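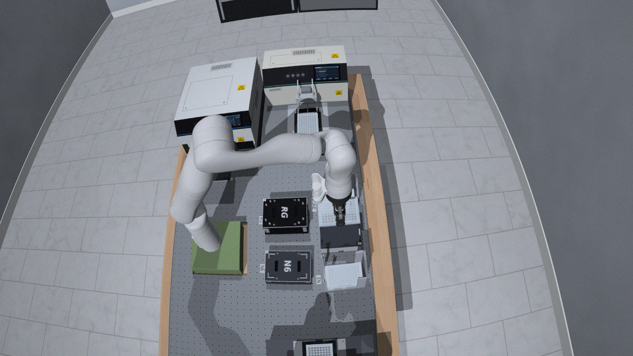

Re-teaching the plate cell (again)

25 Apr 2024

I said in my last post that I'd stay away from the arm until the model was sorted. Well, the model is sorted, more or less, so this week I've been going round every plate position in the simulated cell and teaching it from scratch. We call the cell Plidon and it has one arm on a green block, with the washer at the far end of the bench and all the plate stations spread over the perforated deck in between. Lovely thing when it behaves!

What started it was my own fault. Back in August I moved the base of the arm in the model to match a drawing from Lorura, and I didn't go back and check the saved positions afterwards. They all still loaded, so I thought no more of it. Then I ran a job with 200 plate moves in it and the fingers kept coming down on the skew. Not by much, but enough to nudge a plate on the way out – and once a plate is sitting crooked on its nest, every move after it is rubbish.

So, the order I do it in now. Base first, and then I lock it so I can't fiddle. Next the nests nearest the arm, then the stackers, and the washer last of all because the reach is awkward and I like to have my eye in by then. At each one I bring the open gripper down slowly over a plate, stop well above it, look from two sides, and only then go lower. I save the height above the plate as its own point too. It used to be worked out from the grip point with a fixed lift of 120 mm, which was fine on the open deck and hopeless at the stackers.

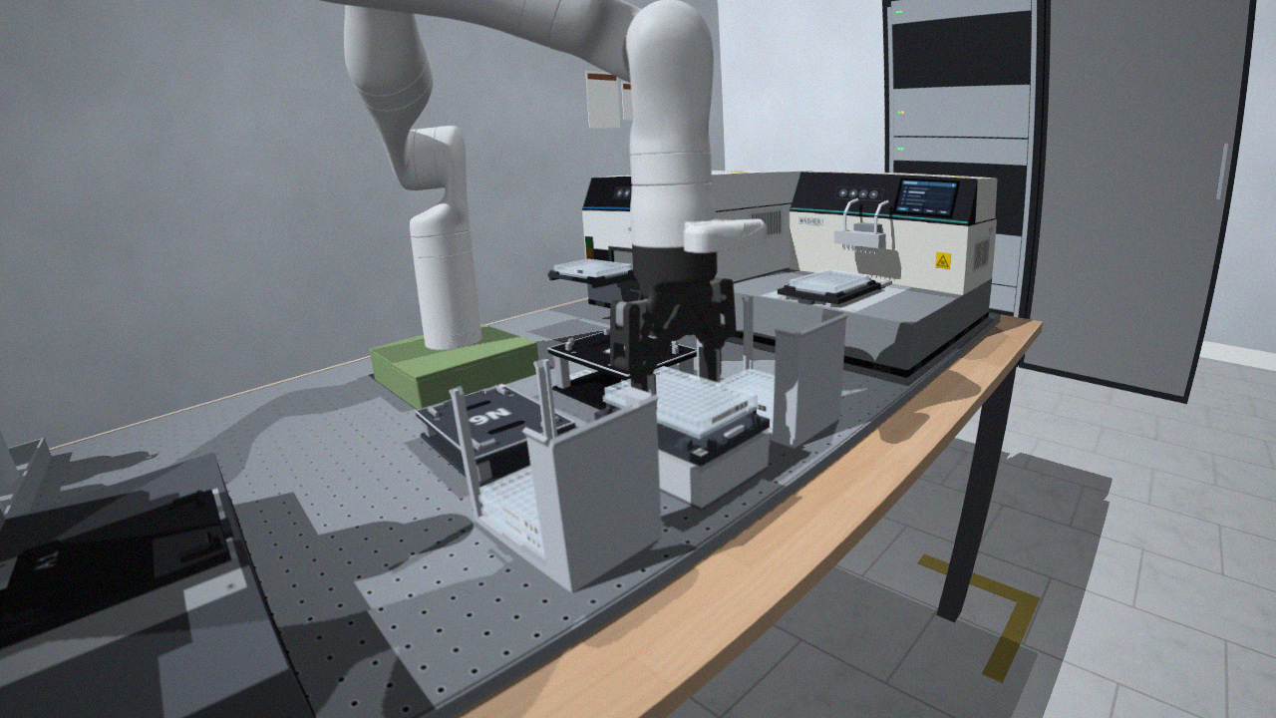 Zineb Ouali read my first draft and told me I'd got it back to front: she'd teach the washer first, when she's fresh, and leave the easy nests for after lunch. She also thinks I should be closing the fingers at every position before saving it, and she's probably right about that one. I've started doing it and it has doubled the time it takes. Thanks, Zineb.

Names have been the other headache. My position list had grown to nearly 2000 lines, what with old copies and things called "test2" and "test2_good", and I couldn't tell which belonged to which station. I've thrown the lot out and gone back to the codes on the deck. 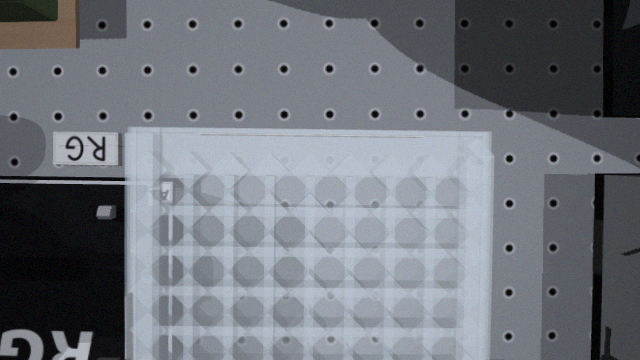

My new rule for the list is that a position only gets a name I can read off the bench itself. If I can't point at it, it doesn't go in. That makes checking so much quicker, even from a daft angle with the lettering all back to front, as the little RG tag is right up by the corner of the plate and there's the same RG in big white letters on the black panel. I just search the list for RG and I'm there (I did once spend a whole evening correcting the wrong station, so this matters to me more than it should).

Still to do: the lift points at the back stacker, and a slower approach to the washer. I've left job 2761 set up as my test run and I'll put the timings up when I have them.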